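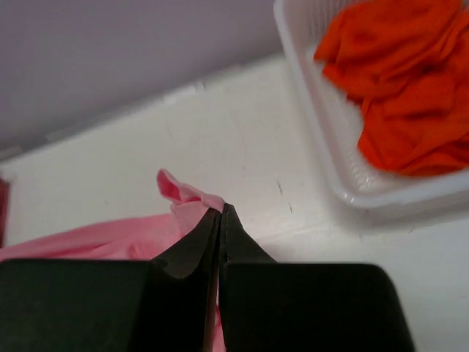

*The gripper holding a pink cloth at the sorting table, with an orange-red one in the basket. Free to use with a credit to Draslow.*

**PRESS RELEASE – June**

**Draslow puts robot arms on its cloth sorting tables, and the people who stood there are moving to better jobs**

I'm Enda Fitzgerald and I run the day shift at Draslow, the workwear and cleaning cloth laundry on the Cadton estate. I was asked to write this one myself because I've spent more hours at the sorting tables than anyone else still in the building, so please forgive me if it doesn't sound like a normal press release. My last piece of published writing was a letter to the local paper about the bus shelter.

The news is this. From June, the small cloths side of our business is being sorted and picked by robot arms during the day shift. We've called the project Zerel, and the system was put together with Salgado, an engineering firm that has been in and out of our place since last autumn. The trial is finished, we've signed for the full set-up, and no one is losing their job over it. I asked for that last part in writing before I'd agree to have my name on anything!

**What the job is**

If you've never been inside a laundry like ours, the small cloths are the bit most people don't think about. We wash them for garages, salons, kitchens, dental surgeries and a couple of boat yards, and customers want them back by colour so that the cloth that wipes a sink doesn't end up on a worktop. So after the dryers, every cloth has to be picked out of the heap, one at a time, looked at and put with its own kind.

One at a time is the hard part. A person does it without thinking. You grab a corner, give it a bit of a shake, and the other cloth that came with it drops off. For a machine a crumpled cloth is a nuisance, as it never lies the same way twice and there's no edge where you expect an edge to be. Salgado's first go at it picked up two cloths about as often as it picked up one, and once took hold of my sleeve (gently, and I was somewhere I shouldn't have been, so that's on me).

The way it works now is that the arm comes down over the table, closes two fingers on a raised fold and lifts. There's a small camera down near the fingers so it can look closely at what it's about to take hold of. If it doesn't like what it sees it backs off and tries another fold. It's slower than I am at my best. It's quicker than I am at four in the afternoon.

**How the trial went**

We ran it on a white table at the quiet end of the hall with plain plastic baskets, and kept a tally on paper as well as on the computer, which I insisted on. Over the last full week of the trial it handled 2672 cloths. Of those, 84 had to be sorted again by hand, mostly doubles and a few that had rolled themselves up into a sausage in the dryer. The week before we'd had far more than that, and the difference was mainly down to the staff telling the engineers what to look for. Pinks and reds were the worst to begin with. Under our lights a washed-out red and a good strong pink can be hard to tell apart, and there was a fair bit of argument among the humans too.

I'd like the credit for that to go where it belongs. The people on the tables taught this thing its job. They stood with the engineers and showed them how you go for the fold that's standing up and leave the flat bit alone, and how a fitted corner fools you, and why you never pull towards the basket. None of that was in a manual anywhere. It's in the system now, and we've paid a bonus to everyone who took part.

**What changes for us**

Sorting is hard on the body. You're on your feet, leaning forward, doing the same small pinch with your thumb and finger from clocking on to clocking off, and by the end of a winter most of us have had a strapped wrist. I have had both of mine done. From June no one will be on a sorting table for more than an hour at a stretch, and that hour is spent looking after the arms and dealing with whatever they've set aside.

The rest of the day goes on other work:

- mending and quality checks, which we've been sending out and are now bringing back in house
- customer rounds, so that the person who knows your order is the one who brings it
- training on the arms themselves, paid at the normal rate and done in working hours

Pay bands stay as they are for anyone who stays put, and go up for anyone who finishes the training. Shift times don't change. The night shift isn't part of this yet and won't be until they've had their own say, as they run a different mix of work and I wouldn't want days deciding it for them.

I won't pretend everyone was thrilled. When the first crate turned up there was a very quiet tea break. People had seen what happened at other places, and a poster saying the future is exciting doesn't pay the rent. What helped was having the stop button in our own hands. Anyone on the floor can halt an arm at any time, and they don't have to fill in a form to say why. We've kept that rule for the full set-up and it's going to stay.

There are things I'll miss. You could have a proper natter across a sorting table, and a lot of our new starters found their feet that way. So we're keeping one table by hand, for training and for the odd loads the arms can't manage – anything with ties, tassels or fringes – and I've put my own name down for it on a regular basis.

**What happens next**

The remaining arms go in during June, one table after another, so that customer orders carry on as usual. If you're one of our 512 small cloth customers you don't need to do anything, and your bags, labels and collection times stay the same. Prices are staying put as well. If a wrong colour turns up in your bundle, please tell your driver, and it'll come straight back to me and the team.

We're also opening the doors to other laundries and to local colleges who'd like to see the tables running. Mornings are best, from half past nine, after the first dryers have emptied. Flat shoes, please, and no loose scarves.

**Press contact**

Enda Fitzgerald, day shift manager, Draslow, Cadton estate. Ring the main desk and ask for extension 1436. If I don't pick up I'm on the floor, so let it ring.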